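Zwei Greifer für die Hand: Bilder vom Bau unseres Dindden

Aus der Gemeinschaftswerkstatt Uvgate, 10. Februar 2025

Ihr Lieben, endlich komme ich dazu, die Galerieseite zum Dindden aufzuräumen, die ja seit Dezember eher eine Baustelle als eine Galerie war (wie so manches andere bei uns auch). Für alle, die neu dazugekommen sind: Dindden heißt unser Handgreifer, also ein Greifer, den man selbst führt und mit dem man einem Roboterarm später vormachen kann, wie er zufassen soll. Angefangen hat alles mit einer Skizze von Noémie auf der Rückseite einer Materialliste, und seitdem haben wir gesägt, gefeilt, geflucht, wieder auseinandergenommen und sehr viel Tee getrunken.

Wer nur wegen der Technik hier ist, darf gern gleich weiterblättern, aber ich muss vorher noch loswerden, wie sehr ich mich über diese Gruppe freue! Sandrine Riviere hat die Mechanik der Finger gezeichnet, Noémie Guillot kümmert sich um alles, was Strom führt, Wulan Yeoh schreibt die Auswertung, und Ginette Marchal hat die unendliche Geduld, die man zum Einkleben der Polster braucht. Ich selbst sortiere Schrauben und schreibe diese Seiten, und beides mache ich ausgesprochen gern.

Beide Greifer im Einsatz

Vorn die Finger mit den dunklen Netzpolstern und ihrer schwarzen Einfassung, dahinter der zweite Greifer mit dem schräg sitzenden Marker. An der Polsterform haben wir so lange herumprobiert, dass ich sie inzwischen im Schlaf zeichnen könnte. Und weiter hinten sieht man noch ein Stück rotes Sofa, das muss bei mir einfach mit drauf.

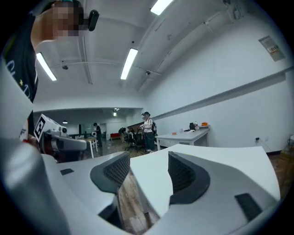
Die Finger und ihre Polster

Mit den Fingern ging die meiste Zeit drauf. Sandrines erster Entwurf hatte glatte Innenflächen, und damit rutschte uns alles weg, was nicht gerade ein Radiergummi war. Die offene Wabenstruktur gibt ein wenig nach und legt sich um den Gegenstand, das hat schon beim ersten Versuch mit einem Teelöffel einen Riesenunterschied gemacht. Neun Varianten liegen noch in der Schublade unter dem Fenster, und ich bitte herzlich darum, sie nicht wegzuwerfen! Ginette möchte daraus einmal eine kleine Reihe zum Anfassen machen, für Besuch und für alle, die nicht glauben wollen, dass zwei Millimeter mehr Rand eine Woche Arbeit bedeuten können.

Beim Einkleben der Einfassung bitte immer an der Unterkante anfangen und nicht ziehen. Wenn man sie dehnt, wandert sie über Nacht zurück, und dann steht morgens eine Ecke hoch.

Die Marker

Die schwarz-weißen Quadrate gehören zu Wulans Revier. Über sie findet die Software heraus, wo der Greifer gerade steckt und wie er gedreht ist, und dafür müssen sie wirklich plan aufliegen. Wir hatten anfangs normales Papier genommen, das sich in der warmen Werkstatt gewellt hat, und Wulan saß zwei Abende vor völlig verrückten Kurven, bis Heather Kingi mit dem Fingernagel unter eine Ecke fuhr und sagte: »Da ist ja Luft drunter.« Jetzt nehmen wir festeren Karton. Ein paar Ersatzmarker liegen in der blauen Mappe, bitte nicht knicken und auch nicht als Untersetzer benutzen (ja, ich meine jemand Bestimmten).

Gewicht und Handgefühl

Auf der Küchenwaage kam der Dindden zuletzt auf 920 Gramm. Das klingt nach wenig, aber haltet das mal eine halbe Stunde mit ausgestrecktem Arm! Noémie würde gern noch 100 Gramm herausholen, am liebsten im hinteren Teil des Gehäuses, und hat dafür schon die Masson-Schrauben gegen kürzere getauscht. Ich finde, der Griff liegt inzwischen wunderbar in der Hand, auch in kleinen Händen, und wer zwischendurch eine Pause macht, greift hinterher sowieso viel ruhiger zu.

Was wir damit üben

Im Moment sind es lauter Alltagssachen: einen Becher umstellen, ein Tuch falten, einen Stift in eine Dose stecken. Das Tuch ist mit Abstand das Schwierigste, und ich hätte nie gedacht, dass ich einmal mit so viel Anteilnahme einem Geschirrtuch zusehe. Die Reihe vom vorletzten Treffen umfasst 23 Durchgänge, die Wulan gerade durchsieht. Wenn sie damit fertig ist, trage ich die Ergebnisse hier nach, samt der Durchgänge, bei denen das Tuch am Boden gelandet ist.

Teile und Mitmachen

Die Zeichnungen der Finger liegen im Werkstattordner unter »Dindden, Stand Februar«, der ältere Stand daneben bleibt bitte drin, Sandrine braucht ihn noch zum Vergleichen. Lager und Kleinteile stammen aus der Sollport-Kiste im Regal links, und wer dort das letzte Stück herausnimmt, schreibt es auf den Zettel am Deckel.

Mitmachen darf jede und jeder, auch ganz ohne Vorkenntnisse, wir zeigen alles in Ruhe und gern auch zweimal. Als Nächstes brauchen wir Hilfe beim Entgraten und beim Verlegen der Kabel. Meldet euch bei Noémie oder schreibt euch in die Liste an der Werkstatttür ein, und bringt ruhig eine eigene Tasse mit, unsere sind ständig alle in der Spüle.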